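Trutdale Workshop Hall - walk-round checklist, March 2022

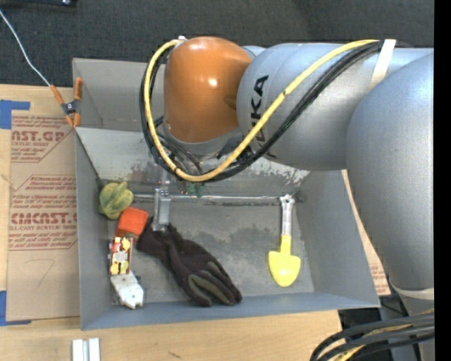

Fire exits, front: clear. OK
Fire exit, rear: pallet in the way AGAIN. Moved it, needs a floor line painted
Extinguishers (6): all tagged, one gauge low, swap by next visit
Emergency lights: 4 tested, 1 dead by the restrooms. Bulb ordered from Vetadden
First aid kit: out of burn gel and large bandages
Eyewash: ran fine, cap missing
Stairs: handrail lose at top, tighten
Extension cords: two daisy chained in the break room, unplugged both
Storage racks: load signs missing on Norkari units
Restroom hot water: 100 F, ok
Sign-in sheet: not filled in since Septmber. Fix this first

Recheck rear exit and handrail next round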